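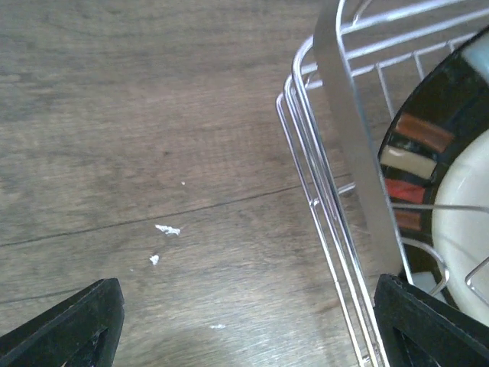 Adult learners, Niloufar Ahmadpour argued in our second interview, do not leave a course the day they stop coming; they leave weeks earlier, when a missed session goes unmentioned. We had gone to Taltia College hoping to understand its completion numbers, and her remark changed the direction of the whole study. It sent us back to the attendance records with a much better question than the one we had arrived with.

Figure 4. A wooden surface beside a chrome wire dish rack.

4.2 Missed sessions and the return call

The evening catering and numeracy courses at Taltia share one register, and this turned out to be a gift. Because the same tutors mark both, we could follow a single learner across two very different kinds of class. Of the 37 learners who agreed to take part, nine missed two sessions in a row at some point before March. We had expected these nine to look alike on paper. They were wonderfully varied! Some had strong entry scores and long work histories, others were returning to study after many years, and their reasons for missing class ranged from shift changes to a sick parent to plain discouragement with fractions.

What they had in common was what happened next. Under the Ivia scheme, which the college adopted the year before our fieldwork, a tutor phones any learner who misses a session, and the call has to come from someone who has taught them. Office staff may send the follow-up letter, but they do not make the call. Seven of the nine were reached this way and came back to class. The two who were not reached had changed their phone numbers, and neither finished the course.

We want to be careful with numbers this small. Seven returns do not prove that the call did the work, and the learners who answer a phone may well be the ones who were coming back anyway. Still, the interviews give us good grounds for looking further. Learners remembered these calls in striking detail — the time of day, what they were cooking, which worksheet the tutor offered to go over. One woman told us she had already put her folder in a drawer. Another had kept the voicemail.

The tutors' side of the story was just as rich. Several said the calls had felt awkward at first, and a few worried about sounding like they were checking up on people. By the middle of the term most had settled into a pattern of their own. Some called before class and some after, and one numeracy tutor always began with a question about the homework so that the absence itself came up second. Avotiņš, in earlier work on rural evening schools, describes a similar habit under the name "soft opening," and we find the term a useful one.

4.3 Comparison with Plelluleck

The Plelluleck site ran the same two courses with no calling scheme, and its tutors relied on the letter alone. Sewwandi Bhattacharjee, who read through the letters with us, pointed out that the standard text mentions funding rules before it mentions the learner's progress. Learners there noticed this too. Several described the letter as a warning, and one had taken it to mean that her place was already gone.

A direct comparison of completion rates would be unfair, as the Plelluleck groups met later in the evening and drew on a wider area with poor bus service. We therefore limit ourselves to how learners understood the contact they received. On that point the contrast between the two sites is clear, and it holds across both courses. Section 5 takes up the wording of the letters and sets out the changes that tutors at both sites proposed.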